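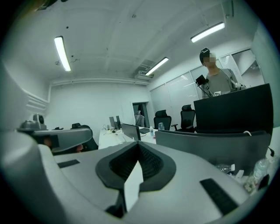
Glare, and where the long desk goes

20 Oct 2021

The desk question at Covside has been open since we moved in, and it is now closed, at least until December. These are my notes on it. Most of this is about the overhead tubes and what they do to a screen.

The room is long, with white walls and a white ceiling. One long wall is frosted glass panels. There is a doorway in the end wall, a white pipe running across that wall just under the ceiling, and the air conditioner mounted up high. The desk is a long white Nørgaard bench that runs the length of the room, with monitors on it and black mesh chairs. All of this came with the lease apart from the desk and the chairs.

White paint on everything makes the room pleasant to walk into and tiring to read in. Each surface throws light back at every other surface, so there is very little shadow anywhere and the average level is high. A matte screen copes. A glossy one shows you the ceiling.

I measured before moving anything. The meter is an old Meser that reads in lux and takes a long time to settle. I laid it flat on the desk at each seat, took a reading with the tubes on and another with them off, then held it vertically against each screen, facing the same way the screen faces. The vertical reading is the useful one. The horizontal figure tells you whether you can read paper. The vertical figure tells you how much light is landing on the panel and competing with the picture.

The horizontal readings were fine everywhere. The vertical ones varied a lot from seat to seat, and the worst was the seat directly facing the glass. Frosted glass is a large, soft, even source in daylight. You can't make out a shape in the reflection, so people tend not to blame it, but it lifts the blacks across the whole screen. Rafsan had complained about washed-out terminal colors at that seat for months and had been changing his color scheme to compensate. He has now changed it back.

The tubes are a different problem. They are narrow and bright, and they show up on a screen as a definite streak. Whether you see the streak depends on the tilt of the monitor and the height of your eyes, so two people in the same chair can disagree about it and both be right. The quick check is to turn the monitor off, sit normally, and look at the black panel. If there is a bright line in it, tilt the top of the screen toward you until the line slides off the upper edge. Two or three degrees is usually enough. If it takes much more than that, move the desk.

We moved the desk. The first attempt was across the room, which fixed the glass reflection for everyone and blocked the route to the doorway. That lasted one morning. The second attempt kept the bench running lengthwise and shifted it off the glass wall. The clear width we ended up with behind the chairs is 1,575 mm, measured from the desk edge, and a person can get past an occupied chair without anyone pulling in. I would not go any narrower. Mesh chairs recline further than you think when somebody is on a call.

Moving it also changed who gets the air. The old position put one seat straight under the outlet. The louver is now set to its highest angle, so the air runs along the ceiling before it drops, and the fan is on 2. The set temperature is unchanged. I had expected to need a deflector – the stick-on acrylic kind – and so far have not bought one.

Power was the slow part. The bench has a tray along its underside and the supply comes in at one end, so everything has to travel the full length. I pulled every lead out, labeled both ends, and laid them back in order of distance from the socket, longest first. There were 49 labels by the finish, including several on cables that went to nothing. Those went in the Plundasance crate with the other spares. Monitor cables are tied in loops under the seat they belong to, with enough slack to turn the screen around. People here turn screens around constantly.

A few details for anyone doing the same thing in a similar room:

Take the evening reading as well. The glass stops mattering after dark and the tubes become the only source.

Clean the screens before you judge reflections. A fingerprint under a fluorescent tube looks exactly like glare from across the desk.

Set chair height first, then monitor height, then tilt. Any other order means doing the tilt twice.

Level the bench after the move. Ours has adjustable feet and needed 19 turns spread over the set. A bottle of water on the desktop is a good enough level for this.

Still open: one tube makes a faint hum that I can hear when the air conditioner is off. I suspect the ballast. The building manager has the fitting number and says an electrician is due before the holidays. I also want to try a diffuser on the rear tube, and will post the vertical readings with and without it once I have a sheet cut to length.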